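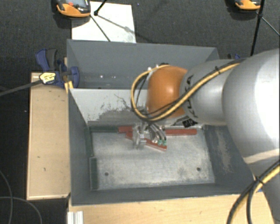

Gatomthorpe – paperback
by Wyn Jarman
Himer Books

$9 paperback. $5 ebook. Hardcover sold out, not coming back, please stop emailing.

A ghost novel set in a seaside boarding house, off season. Short chapters, 129 pages, you can finish it on a train. Jarman's second book with us after Sikareo, and the better one if you ask me. Slow first third. Then the landlady starts setting a place at breakfast for a guest who checked out years ago, and it doesn't let up.

No vampires, no werewolves. One seance, goes badly.

What you get
The full novel, revised text. The 2018 printing fixes the mixed up chapter heads in the first one (9 and 10 were swapped, sorry to everyone who wrote in).
New afterword by Fidelina Cabrera on haunted lodging houses. Skip it until you're done, it gives away the attic.
Cover by Duván Marulanda. Matte, french flaps.

Details
Pages: 129
Binding: paperback, glued
Language: English
Series: Cuadros, book 5. Books in the series are not connected, read in any order
Ages: adult. Some blood, one drowning, a dog dies offstage

In stock: 87 copies as of 16/05/2018. Next printing depends on how these go.

Shipping
Goes out twice a week in a padded mailer. Overseas is slower and costs more, see the rate at checkout. Corners bent on arrival – send a photo and we'll swap it. Signed copies: put "signed" in the order notes, Wyn comes by at the end of May. No personal dedications this time, he has bad handwritting and gets them wrong.

Readers said
"Read the breakfast chapter twice. Slept with the hall light on." – Eusebio Huanca
"Drags a bit before the storm. Loved it after that. The ending is mean in the right way." – Gilberto Cusi

Ebook comes as EPUB and PDF, no locks on it. Link shows up right after you pay. If it doesnt, check spam first, then write to us.

Also in Cuadros
Sikareo, Wyn Jarman – ebook only for now
Bundle of both ebooks, $9

Add to cart
Back to all horror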